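2025-10-02, Tustley bench, kitchen chores

Restarted the mug tree task after the gripper pads were changed. Pads are the softer Pralusholm ones. The old pads had gone shiny and the September numbers after the first week are probably worth nothing, so I have left them out of the running sheet.

Task as before: take a mug off its peg, set it on the plate, put it back. Both arms enabled, only the left one scored. Timeout stays at 49 s per attempt.

27 attempts before lunch. Removal is close to solved. The fingers go in beside the handle, lift until it clears the peg end, then back out. Hanging the mug again is still bad. The policy finds the post without trouble and then picks a peg height that is slightly low, so the handle knocks the end of the dowel and the whole tree shifts. Once it has shifted, the next approach starts from a wrong guess and things get worse from there. Clamping the base would hide this. A mug tree in a kitchen is not clamped, so it stays free.

Placing on the plate is fine as long as the mug comes down near the middle. Near the rim it tips, and the release does not wait for it to settle. Added a 500 ms hold before the fingers open. Costs time, but a person doing dishes pauses there too.

The layout for the afternoon has both mugs hung, teal on the left peg and pink on the right, with the plate bare to the right of the gripper. The corn stays in the wicker tray and the toaster oven stays on the right.
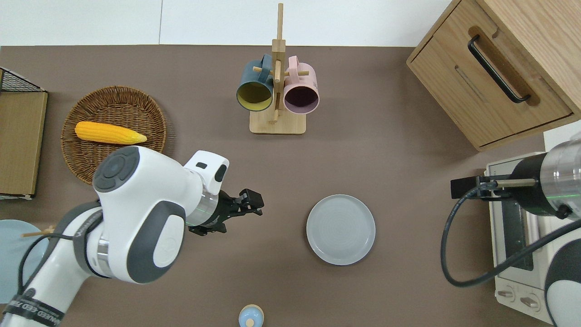 Episode 712 is the one to replay if anyone wants to see the low-peg error. Force trace has a clear step at contact and the controller ignores it. Lamrani build does the same, so it isn't our port.

For the Tarudach people asking if this could clear a drying rack: no. It can empty a mug tree with someone nearby. It can't fill one.

To do: retrain with the peg height jittered, log tree position after every contact, try pink mug only. Drawer task waits until the hanging is sorted.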